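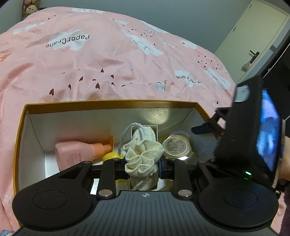

Drawstring pouch in an open box, on a pink bedspread

December 2, 2022
By Elspeth Urquhart

A drawstring pouch is a small cloth bag closed by a cord that runs through a channel near the opening. Pull the cord and the top bunches up into a ruffle, which some of us like so much that we leave it showing (I do, every time). I've been keeping pouches in boxes for years and this entry is where I put what I know about them.

Fabric

The ones I reach for have a coarse, open weave. You can half see what's inside, and a bar of soap can breathe in there. Tightly woven ones look smarter, but mine got musty in the cabinet at Tistholm and I gave them up. Cream and off-white are the usual colors – they do show every smudge of lipstick, so be warned!

Cord

A thick twisted cord is much easier on the fingers than a thin one. On a small pouch I like 15 inches of it, enough to make a loop you can hang on a hook. Knot the ends or they'll fray. My sister in Fludau dips hers in candle wax and swears by it, though I've never had the patience.

The box

Any shallow carton will do for keeping toiletries together. Mine is usually a shipping box with the flaps tucked in or trimmed off, and a pale inside is nice because you can spot a lost hair tie right away. Bottles with pump tops go on their sides, with the pump turned to lock first. I skipped that once in November and spent an evening washing lotion out of everything I owned. Round tubs can stand along one side, and the pouch goes in the middle where you can grab it.

Pouches sometimes get a little carton of their own inside the big box, and I'm all for it. It keeps the cloth away from anything sticky and holds the ruffle up nicely.

Packing on the bed

I do all my sorting on the bed, on top of the bedspread, and I know plenty of people prefer a table. Small things don't roll as far on fabric. My friend Nolo packs 6 boxes in a row this way before the Cairns trip every winter and hasn't lost a cap yet.

Washing

Cold water, cord pulled out loose, and dry it flat. An open weave shrinks a bit the first time, so I wash mine twice before I sew in the channel.

Contact | © 2022 Elspeth Urquhart | Back to top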